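Nutell Supply
Home > Storage > Bins and Trays > Pilska Sorting Set
Item no. 2387
In stock, ships from the Venkataraman warehouse

Pilska Sorting Set, 3 pieces, blue and yellow

Three plastic pieces for a tabletop. One blue ribbed bin, one shallow yellow tray, one deeper yellow basket with oval hand holes. For sorting bathroom and medicine cabinet stuff, small boxes, bottles, tubes, returns, refills, whatever lands on the table.

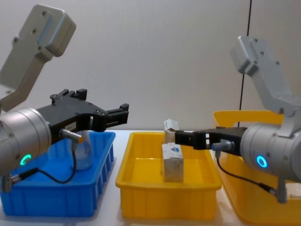
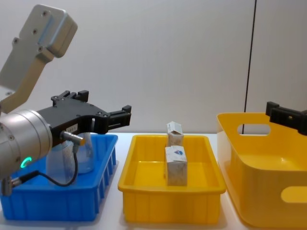
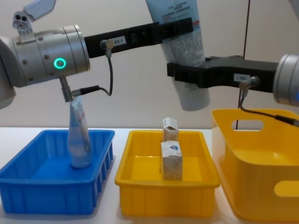 Blue bin on the left in all three, with a clear or see-through container standing in it. Shallow yellow tray with the small cartons: first and second photos. Squeeze tube: third.

Contents shown not included.

What you get

1 blue bin, ribbed sides, flat rim
1 shallow tray, yellow, thick rolled rim
1 deep basket, yellow, smooth curved walls, oval hand holes
1 sheet of blank stick-on labels (Protard, removable)
No lids. Lids are a separate item, blue bin only, see below.

Quick notes

Blue bin -- the one for bottles. Sides high enough that a shampoo or mouthwash bottle stands up and stays up. Tall bottles will poke out over the rim, fine. Weighs 810 g empty so it doesn't skate around when you drop something in it.

Shallow tray -- for small cartons. Pill boxes, ointment boxes, bandages, soap, batteries. Low sides, you can read the front of a box without picking it up. Rolled rim is easy on the hands. Also good as an "I don't know yet" tray while you sort, then empty it at the end.

Deep basket -- everything bigger or floppier. Tubes, refill bags, washcloths, cotton. Hand holes mean you can grab it full and walk off with it. Small things can slip out of the hand holes if you pile it past that height. Keep pills and loose caps out of it.

All three in a row fit a 1000 mm shelf or table edge with a little room left between them. Narrower than that, put the basket behind the tray, works too.

Color

Blue and yellow only in this set. We get asked for all white a lot. Pilska does not make it in white. There was a gray run, sold out, not coming back as far as we know.

Color can vary a bit between batches. If you are adding to a set you already own and it has to match, write to us first and we will open a carton and look.

Cleaning

Warm water, dish soap, soft brush for the ribs on the blue bin. Rinse, dry upside down. Hand wash only, please. We had sets come back from the dishwasher with a warped rim and that is not covered.

Hair dye and nail polish will mark the yellow. Wipe right away or live with it. Shampoo and lotion wipe off no problem.

Sticky label residue: cooking oil on a paper towel, leave it five minutes, then soap. Do not scrape the yellow pieces with a blade.

How people use it

Most of these go out to bathrooms, clinics, small shops and school offices. A typical cabinet clear out goes like this:

Everything out on the table first. All of it. White or light tabletop is nice, you see the small stuff.
Bottles to the blue bin, upright, caps checked.
Small cartons to the shallow tray, printed side facing you. Check dates as you go. Torn or open carton, look inside before you decide.
Tubes and bigger things to the basket.
Wipe the shelves, put back only what you want back.

Then the bins can go right in the cabinet if it's deep enough, or stay on the table for next time. Some people like the tray in a drawer. Measure your drawer first!! We take returns but shipping back is on you.

For shops: one set per station works better than one big shared set. Blue for bottles, tray for boxed goods, basket for anything that needs a second look. Put the label on the rim side, not on the ribs. Labels peel off ribs.

Labels

The Protard sheet in the box is blank, write on it with ballpoint or permanent marker. Gel pen smears. Refill sheets are sold separately on the Labels page. They stick best on the flat rim of the blue bin and the smooth wall of the basket. On the rolled rim of the tray they lift at the corners after a while, so put it on the inside floor instead.

Load

Blue bin is fine for full bottles, fill it up. Tray is not for stacking things on top of. Basket -- carry by both hand holes when its full, not one. Single hand carry with a heavy load will flex the wall.

The pieces do not nest with each other, different shapes. Same pieces nest fine, blue in blue, tray in tray. So if you buy several sets store them by type, takes a lot less room.

Not for food contact. Not for sharps. Not a child bath toy, yes we have been asked.

Related items

Pilska lid, clear, fits blue bin only
Pilska shallow tray, single, yellow
Pilska deep basket, single, yellow
Protard label refill, removable
Shelf liner, cut to size, 1000 mm wide roll

Blue bin as a single is out until May. If you only need blue, get on the waiting list, the button is next to the price on the single bin page. Or buy the set and use the yellow ones for something, lots of people do.

Ordering

Orders in before noon go out same day, except Friday, cutoff is 10 a.m. that day. Set ships in one carton, tray packed inside the basket, bin beside it. Please open it and check the rims before you throw out the carton. Rim cracks from shipping we replace, just send a photo of the crack and one of the carton.

Bulk: we have 800 sets set aside for bulk orders right now. Price breaks show up in the cart when you change the quantity. For mixed orders (more blue than yellow, that kind of thing) the cart can't do it, you need to email.

Bulk and school orders go to Kurniawati Harahap, use the contact form and pick "bulk" so it lands in the right inbox. Include your item number, 2387, how many sets, and if you have a loading dock or not. The dock question holds up more orders than anything else.

Returns

Unused, in the carton, label sheet still in there. Refund goes back to the card you paid with. Bulk orders, ask first. Used bins we can't take back unless somthing is wrong with them.

Questions we get

Does the basket come with handles? It has the oval hand holes, no separate handles.

Can I put it in a shower? You can. Water will sit in the bottom, no drain holes in the blue bin or the tray. Tip it out.

Will a full-size lotion pump stand in the blue bin? Yes. With the clear lid on, no.

Can I get the basket and the tray in the same depth? No, that is the difference between them. Two baskets or two trays, order singles.

Do the colors mean anything? No. Some clinics already have their own color rules so check with yours before you order.

Is the lid any good? It's ok. Sits on top, does not snap. Keeps dust out. Won't hold if you tip the bin over.

Can you print our name on the bins? Not on this set. The label sheets, yes, ask through the bulk form.

Stock count on this page updates overnight. If it says in stock and the cart says no, go with the cart.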